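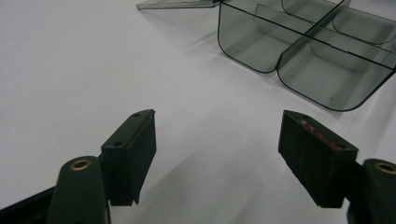
The smoky gray tray on my table, with the flat panel near it

Are compartment trays worth it for small parts, or do they just move the mess?
Posted by Kivuvside in Storage and Sorting

I need somebody to talk me into this or out of it. I have been told for years that the cure for a messy table is a plastic tray with compartments. I now have one, the see-through smoky gray kind, and a thin flat piece of the same sort of gray plastic. The table is white and smooth, and I work at it most evenings.

My doubts are these. I counted what I was supposed to be sorting (screws, beads, fuses, earring backs, picture hooks) and stopped at 139 pieces. Half of them don't belong to any group. If I give each kind its own compartment I run out of compartments, and if I combine them I'm back to digging. I also don't trust that I'll put things back. I know myself.

The second thing is the tint. Everybody says clear plastic lets you see what you have. Smoky gray seems like a halfway choice that looks nice in a store and hides small dark screws at home. Has anyone lived with one for longer than a week? I've read plenty of glowing write-ups from people who plainly filled theirs that same afternoon.

Third, labels. Do you label the compartments, and if so, with what? Tape leaves gum on everything I own.

Please don't tell me to get rid of things. I've heard it.

Gandport
I've had a tinted tray since 2000 and I'm only half sold on trays, so take this for what it's worth.

You're right about the tint. Brass and silver stuff shows up fine. Black screws disappear unless the tray is sitting on something pale. You have a white table, so you're better off than I was with mine in a brown drawer. I ended up cutting white paper to fit the bottom of each compartment and that helped more than anything I paid for. It also settled the label problem. I write on the paper in pencil, and when I change my mind I flip it over. No tape.

On running out of compartments, don't sort by what the thing is. Sort by what you'd be doing when you go looking for it. Picture hooks go with the little nails and the bit of wire, and I don't care that a wire isn't a hook. Earring backs go with beads. Fuses shouldn't be in there in the first place, put them near whatever takes them.

Leave 2 compartments empty. You will want to fill them the first night. Don't. One is for the piece you find on the floor and can't place, the other is for whatever job you're in the middle of. Mine have saved me from starting a junk bowl, and a junk bowl is how I got into trouble before.

Will you put things back? Probably not always. I don't. A tray makes the putting back shorter, that's all I'd claim for it.

Đặng
just use jars

Colette Ferrand
I disagree with jars for anything smaller than a button. You end up pouring the whole lot out to find one piece, and then you have a table covered in screws and an empty jar.

I do agree with being suspicious of trays, though. My trouble was carrying mine. It was open on top, I tipped it on the stairs one Sunday, and I never did get the beads separated from the washers. If your flat panel fits over the tray, check whether it holds on all the way around before you trust it with a full load. Try it with dry rice or big buttons first. Mine had dividers that stopped a little short of the lid, so small washers slid over the top every time I stood it on end. If yours does that, store it flat and forget about the shelf.

Gandport's paper idea is good, but use card if your beads are tiny. They creep under thin paper.

Kivuvside
Okay. The paper I can do tonight, I have a stack of it. I'm not convinced about leaving compartments empty when I'm short on them already, but I'll try it until the end of October and see. I'll do the rice test before anything goes near the stairs. Still not buying a second tray.

Truvthorpe
Following this, I have the same problem with sewing machine needles. Does anybody keep those in a tray or is that asking to get stabbed?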